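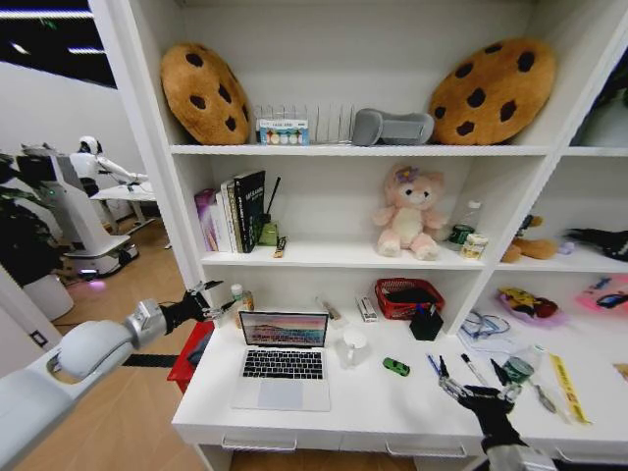
4 min read

By the Skarkosus workshop blog, April

Okay, so who likes tidying a desk? Me neither! My desks get covered in pens and cups and little toys, and then I can't find my ruler, and then I find it under something sticky. So when our shared workshop in Pemuvthorpe asked what we wanted to build next, I put my hand up and said: a robot that can pick stuff up off a desk. And we're doing it!

Its name is Gauthier. Gauthier has two arms, and at the end of each arm is a black hand with fingers that bend at little metal joints, a bit like your knuckles.

Let's start with the fingers, because they're my favorite part (and they took the longest). Hold your own hand in front of you and slowly curl one finger. See how it bends in more than one place? Now try picking up a pencil without bending your fingers at all. Go on, I'll wait. It's horrible, isn't it? You end up squashing the pencil between two flat paddles. A hand that can curl has a much better chance of getting hold of things.

Inside a robot you'll find motors. A motor is a machine that turns electricity into movement, and ours push and pull on the parts that make the fingers curl. The arms have motors too, bigger ones, to do the jobs your shoulder and elbow do.

Then there's the practice desk. We could have put one wooden block on it and called it a day, but real desks are messy, so ours is too. There's a white mug, a blue pen, a yellow ruler, a laptop, and a small green toy car that I would quite like to take home. Up on the shelves there's a pink teddy bear with a purple flower on its head, and two giant cushions that look like chocolate chip cookies. (They make me hungry every single Wednesday, which is our build night.)

Why so many different things? Well, think about how you'd pick each one up. A mug has a handle, and it stands up nice and tall. A pen is skinny and lies flat, so you have to pinch it, and it rolls! A teddy is squishy and changes shape when you squeeze it. You worked all that out when you were tiny and now you don't even think about it. A robot has to be taught or programmed for every bit of it.

The sneakiest things are the see-through ones. A robot with a camera finds objects by looking for edges and colors, and when it looks at a clear plastic bag it mostly sees whatever is behind the bag. Eyeglasses are nearly as bad. I've bumped into a glass door, so I'm not going to laugh at Gauthier.

On our first pen night we did 34 tries and got the pen 2 times. Two! We cheered so loudly that my throat hurt. After that we slowed the hand down and had it come in from above, and on the next go it took only 10 tries to get one good grab. Slow is fine. Slow robots are also a lot easier to stop, and that matters when people are nearby.

Want to try being the robot? Put on a pair of thick winter gloves and ask a grown-up to scatter some safe things on a table, like a pen, a sock and a plastic cup. Close one eye. Now pick everything up using just your thumb and two fingers, and write down which one was hardest. Mine was the pen, again!

Next month we start on putting things back in the right place, beginning with pens into the pen holder. I've already bet a friend at the Nostidville workshop a bag of popcorn that we'll manage it before summer vacation.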